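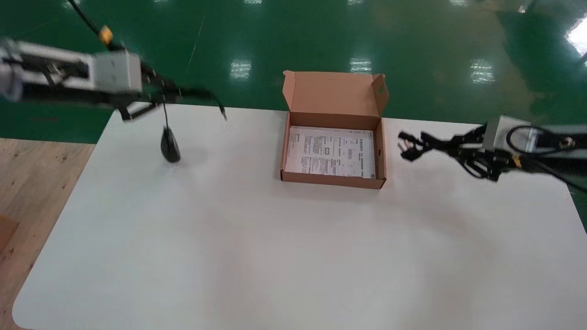

Stirwood Packing Supplies
Shallow Mailer Box, Brown Corrugated, Hinged Lid
Item 731

Availability: In stock
Sold in bundles of 10
Ships flat

Overview

The Stirwood Shallow Mailer is a one-piece corrugated box with an attached lid, intended for documents, printed matter, small parts and other low-profile goods. The box is folded from a single blank. The lid is hinged along the rear wall and carries a small tab at each side, which tucks inside the walls when the box is closed.

The item is supplied in brown, inside and out. The walls are low, so that a packing slip or instruction sheet laid flat in the bottom can be read without being lifted out. A standard letter-size sheet fits the base without folding and leaves a narrow margin on each side.

Customers who send paperwork with every order generally place it in the box first and the goods on top. Customers whose goods may mark or crease the paper are advised to place the sheet last, directly beneath the lid. Either order is acceptable for return shipments to the Praltbridge warehouse.

Specifications

Style: One-piece mailer with hinged lid
Material: Corrugated cardboard
Color: Brown
Closure: Side tabs and front tuck
Bundle quantity: 10
Pallet quantity: 2,210
Recommended storage humidity: below 80 percent
Assembly: By hand, no tape required for assembly

Assembly

1. Lay the blank on a clean, flat table with the inner surface facing up.
2. Fold along every score line once before forming the box.
3. Raise the side walls, then fold the front wall over the corner flaps and press down until it locks.
4. Stand the lid upright. Turn the two side tabs slightly outward so that they remain clear while the box is being filled.
5. Place the contents and any paperwork in the box.
6. Turn the tabs inward, lower the lid and push the front edge into place.

A light-colored work surface is recommended at packing stations. Small items and loose slips are easier to find on it at the end of a shift. Tables with rounded corners are preferred where staff pass on more than one side.

Sealing

The tuck closure holds the lid during handling within a building. Boxes that will travel by mail or carrier should also be sealed with one strip of tape across the front edge. Two strips are required for contents that can shift. Staples should not be used.

Printing

Unprinted stock is dispatched from Praltbridge. Custom printing is available on the outer lid, the inner lid or both, in one color. Artwork is to be submitted with the order and will be returned as a proof for written approval. Printed boxes are made to order and cannot be returned unless faulty. Minor differences in the shade of brown between production runs are normal and affect the appearance of lighter inks; customers who require a close color match should request a printed sample before ordering.

Related Items

Ornero Document Sleeve, clear. Protects a flat sheet from scuffing inside the box.
Ornero Paper Fill, brown. For contents that do not fill the full depth.
Stirwood Deep Mailer. The same closure with taller walls.
Osei Table-Edge Tape Dispenser. Clamps to the side of a packing table.

Storage and Handling

Flat blanks should be kept in their bundles, off the floor, in a dry room. Bundles are to be stacked with the score lines running in the same direction. Blanks that have been stored in a cold area should be brought to room temperature before folding. Assembled boxes may be stacked empty with lids closed, but should not be used as a base for heavier cartons.

Reuse and Recycling

A box in good condition may be used again. Old labels should be removed or fully covered. Boxes with crushed corners or a torn hinge should be recycled with other cardboard after any tape and plastic sleeves have been taken off.

Ordering and Returns

Orders received before noon are prepared the same working day. Full pallets are dispatched by freight, and the customer must provide a delivery contact and a suitable unloading area. The September price list applies to all open accounts until a further list is issued.

Unused blanks may be returned in complete bundles. The packing sheet supplied with the order must be enclosed, laid flat inside the return carton, with the order number visible. Returns without a packing sheet are held at Praltbridge until the account has been identified.

Samples of Item 731 are available to business customers on request, limited to one per account.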